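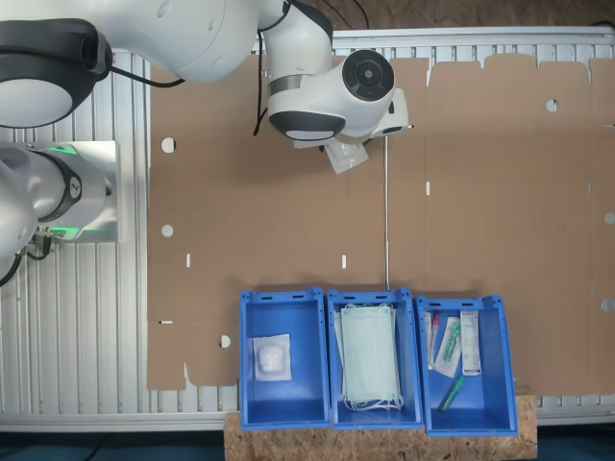
Brindano Family Practice: refill sync has changed my life (okay, my month)

Trasach Neighbors Forum > Health & Clinics

mudroom_queen
Posted 21 Sep 2023

I have to gush for a minute. I finally signed up for the refill sync thing at Brindano and I can't believe I waited so long. If you haven't heard of it, they take all your regular prescriptions and line them up so they come due on the same day. One trip to the pharmacy. One!

Before this I was going to the Torres Street pharmacy on what felt like a rolling basis. Blood pressure pill one week, thyroid the next, then my cholesterol one would run out over a holiday weekend and I'd be on hold listening to that pan flute music. My husband has his own set too, so double it.

Now everything for both of us is ready on the 14th. The nurse at the front desk set it up while I was there for a blood draw, and the pharmacist called me that same afternoon to go over the list. She caught that I still had an old allergy nose spray on there that I haven't touched in ages, so that's gone too.

Is anybody else on it? I'd love to hear how it's going for people with more complicated lists than mine.

gravelbike63

We've been on it since July and I agree, it's great! The first month was a little odd because they gave us a short fill on two of the bottles to get everything onto the same calendar. My wife thought they'd shorted us and drove back over there ready for battle. They explained it very nicely.

My favorite part is that someone calls ahead to ask if anything has changed. I'd been to the heart doctor and he'd lowered a dose, and I would have forgotten to tell them.

saltine

Glad it works for you folks, but I tried it and quit. My copay got charged in full on a short fill, so I paid for a whole month and got less than half of one. The plan fixed it in the end but it took three phone calls, and the person on the last one told me the pharmacy had to send it in a certain way for the cost to be split. I don't want that to be my job.

Also I liked going in more often. I'm retired and it gets me out of the house.

mudroom_queen

Oh no, that's a pain. I didn't get charged extra, but I also have a different plan than a lot of people around here. Did they ever say what you should ask for up front?

saltine

They said to ask for the short fill to be billed at a partial copay BEFORE they ring it up. So anyone reading, ask that. I'm still not going back to it, I'm stubborn.

lateshift_dad

I set this up for my mother and I'm a huge fan. She takes nine things. We had a shoebox. There was a spreadsheet. Now there's a bag with her name on it and I pick it up on my way home from work, and the pharmacy staples a printed list to the front, so I take a picture of the list and keep it on my phone for when we end up at urgent care.

I wrote down the stuff I asked when I signed her up, in case it saves somebody a call. I'll put the main one here because I got asked about it twice at church.

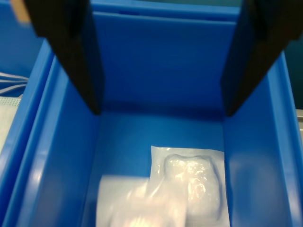
Can I leave one medicine out of the sync and keep getting it the old way?

You choose what goes on the list. Anything you leave off stays on its own refill date, and you can add it later by asking the pharmacy or the front desk at Brindano.

My mother's eye drops stayed off, for instance. She goes through them faster some months than others and it made no sense to tie them to a date. Same with anything she only takes as needed. The pharmacist brought that up herself before I did.

fernandfog

Useful, thank you! What about controlled stuff? My son's ADHD prescription has its own rules and I always end up chasing it.

lateshift_dad

I don't know enough to say. My mother doesn't take anything like that. I'd call Torres Street and ask them straight.

gravelbike63

Our daughter is in the same boat. They told us it can't just roll over like the others and the doctor has to send a new prescription each time, but they put a reminder on the same day so the office gets nudged. So it's sort of synced? Ask about your son's in particular though, I wouldn't go by what they told us.

fernandfog

A nudge would be amazing. I'd take a nudge.

kettle_on_low

I have a gripe, sorry to be the rain cloud. All of this runs through Skola now, the new patient portal, and I find Skola hard to use. The old website had a big button that said Refills. Skola has a menu, and inside the menu is Care, and inside Care is Medicines, and the button in there says Request, and I pressed it and it asked me what I was requesting. I called instead. I was caller number 4 in line, which was fine, but the recording kept telling me to use Skola.

mudroom_queen

Ha, yes, the recording. I do like Skola myself, but I'm on my phone all day. If you log in on the phone app there's a little pill bottle right on the first screen and you can skip all those menus. On the computer I think you're right, it's buried.

kettle_on_low

I don't have a smartphone and don't plan to. There are plenty of us. The clinic newsletter said 647 patients had signed up for Skola over the summer and I thought, well, good for them, but what about everyone else who goes there?

saltine

Hear, hear.

lateshift_dad

For what it's worth you don't need Skola for the sync at all. My mother has no login. I did it on paper at the desk, one sheet, front and back. The calls come to her landline. I do think they should say so on the poster, because the poster only has the square code you scan.

kettle_on_low

Now THAT I did not know. Thank you. I may give it a try after all.

mudroom_queen

Oh I'm so pleased! Report back!

twoporchcats

Jumping in because I work in billing at a different clinic (so please don't ask me about Brindano's system, I can't see it). A couple of things I'd want my own parents to know. If you switch plans in the fall, tell the pharmacy before your next sync date, because the whole batch can bounce at once instead of just one bottle. And if a dose changes in the middle of the month, don't wait for the sync date. Call. They'll fill the new dose right away and work it back into the schedule later.

Also please don't stop or stretch a medicine just to make the dates come out even. I've seen people try to do that on their own at the kitchen table. Let the pharmacist do the lining up!

gravelbike63

Good one on the fall plan change, I hadn't thought of it. Writing that on the calendar.
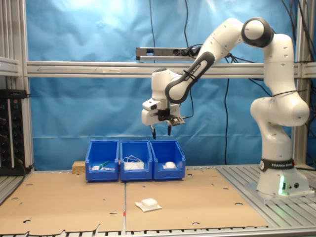
Robot arm and blue bins at the workbench.

Does anyone know if the Saturday hours at Torres Street are staying? Our day lands on a weekend pretty often and I'd rather go early, get a donut next door, and be home before the ballgame.

fernandfog

The sign on the door last week still said Saturday mornings. And the maple ones are back at the donut place.

saltine

See, this is the kind of thing you miss if you only go once a month.

mudroom_queen

Saltine, you could come for the donuts and skip the pharmacy!

saltine

I do.

lateshift_dad

Since a few people have messaged me, here's how I did the paper signup, start to finish. I was out of there before my parking ran out.

1. Gather up every bottle, tube and inhaler, and the vitamins too. Put them all in one bag and bring the bag. They want to see the labels.

2. Ask at the Brindano front desk for the refill sync sheet. If the person is new they may point you to Skola. Just ask for the paper one.

3. Pick your day. We went with a day right after her check comes in. If you have a caregiver or a neighbor who does the driving, check with them first.

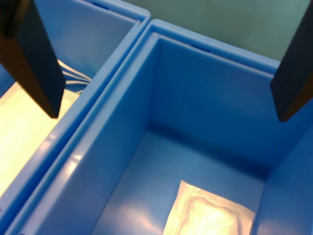
4. Ask about short fills and the copay (thank you saltine). Get them to write the answer on your copy of the sheet.

5. Give a phone number that you really do pick up. The call comes a few days ahead, and if they can't reach you they hold off on filling until they do. My mother's first call went to her machine and she thought it was a scam, so let your people know to expect it.

6. On the first pickup, go through the bag at the counter against the printed list. It takes a minute and they don't mind.

twoporchcats

This should be stapled to the clinic wall. Love number 6 especially.

kettle_on_low

Update from me. I went in this morning with my bag of bottles. The young man at the desk had to hunt for the sheet but he found it, in a drawer, and he was very kind about it. I asked him to put a stack out on the counter where people can see them and he said he'd pass it along. My first day is next month. I picked the 14th same as mudroom_queen, so I suppose I'll see you in line.

mudroom_queen

YES! I'll be the one in the giant green raincoat. Come say hello, and bring your coupon for the cough drops, they're on the endcap by the register.

fernandfog

Called about my son's. They said pretty much what gravelbike63 said, new prescription every time, with a reminder to the doctor's office. The pharmacist stayed on the phone with me a good long while and was so patient. I'm in. Also asked if they do flu shots at the same visit and they do, you just tell them when they make the call.

gravelbike63

Oh nice, I'm going to get mine that way too.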